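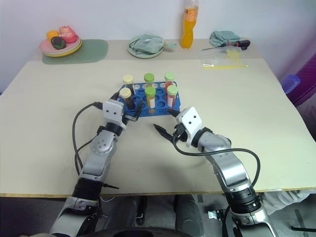 Capped tubes in a blue rack, yellow and green on top.

Subject: Re: [ukdale-neighbors] Davden blood draw closing, what are people doing?

Hi Kathleen, hi all,

Kathleen Ó Ceallaigh wrote:

> Has everyone had the letter about the Davden draw station? Mine says
> the last day is at the end of August and after that we're all supposed
> to go to Mivness. I get my blood drawn every month and I don't drive
> anymore, so I'm a little stuck. Is the bus any good that early? And
> does anyone know if you can still just walk in, or is it all
> appointments over there? I tried calling and sat on hold so long I
> made soup.
>
> Also, has anybody had trouble with the billing? A friend at church
> got a whopper.
>
> Kathleen

Yes, got the letter, and was grumpy about it for a good two days. I've been going to Davden for years and I liked that I could park right by the door and be home before my coffee maker finished. (I set it before I leave. It's my reward for fasting.) But I bit the bullet and went to Mivness last month so I'd know what I was in for, and I've been again since, so let me tell you what I know.

First, the bus. The 586 goes from the corner by the hardware store and stops pretty much across the street from the lab. The first one gets you there at 7:20 and the doors open at 7:30, so you'll stand outside for a bit. There's a bench but no roof over it, so bring a hat if it looks like rain. Coming home is the annoying part! There's a big gap in the middle of the morning, and if you miss the 8:25 you're waiting more than an hour. There's a diner one block down that does a very decent egg sandwich, and after fasting all night I can tell you it's the best egg sandwich in the county.

Second, walk-ins. They do take them, but appointments go first, and I mean every time. The day I walked in I watched a whole parade of people come in after me and go home before me. The second time I booked and I was sitting in the chair by 7:40. You can book online, which was easier than I thought, or you can do it at the front desk for your next visit while you're rolling your sleeve back down. For a monthly thing like yours I'd do it at the desk. They'll book you several months out if you ask, and they print it on a little card. Skip the phone. I did the hold music too and it's the same eight bars over and over.

If you have a standing order from your doctor, check the date on it before you go. Mine had run out and I had no idea, because Davden had always just called the office for me. Mivness won't do that, or anyway they wouldn't for me. They sent me home and I'd fasted for nothing, and I was not my nicest self about it (sorry to the young man at the desk, who was very patient). My doctor's office faxed a new one over by lunchtime, so it was fixable, just a wasted morning.

The people drawing the blood are good. I have terrible veins, they roll, and I warn everybody about it, and the woman I had both times got it on the first stick. Drink a lot of water the evening before and in the morning too, if your doctor says water is okay with whatever test you're having. Wear something with a loose sleeve. I wore my blue cardigan the first time and had to take half of it off like I was getting into a bathtub.

Now the billing. Oh boy. I'd bet your friend got the same thing I did. I opened the mail and there was a bill for $1,260, for tests that have never cost me more than a copay. I sat down on the stairs. It turned out they had my old insurance card on file, the one from before I switched, and they'd billed a plan I haven't been on for ages. I called the number on the back of the bill (a different number from the lab, and they pick up!), read them the new card, and they ran it again. It took a few weeks and one more scary letter in between, which the lady told me to ignore, and now I owe my regular copay and that's all. So bring your card, make them scan it, front and back, even if they say they already have it. And please tell your friend to call before paying a cent of it.

About rides. Alasdair Skinner told me he goes to Mivness most weeks anyway for his wife's appointments and has room for one in the back seat, if you don't mind leaving early and don't mind the dog. He's on this list but he never reads it, so call him. I can do a morning now and then too, as long as it isn't during canning season, when I'm not fit company.

One more possibility, and I haven't tried it myself. The Mirzaei pharmacy on the main road has a sign in the window saying they're looking into doing draws in the back room a couple of mornings a month. I asked at the counter and they said they need to hear from enough people first, so stop in and put your name on the clipboard, even if you're only half interested. It would be so much nicer than the bus in January.

And if you're still having results mailed to the house, the letters are slower out of Mivness. Mine took nine days. They show up on the website much sooner, but I needed my niece to set up the password for me and I've already forgotten it once.

Kathleen, call me if you want company on the 586 the first time. I'm up anyway. What kind of soup was it?

Rosalind
(the yellow house, top of Ukdale Lane)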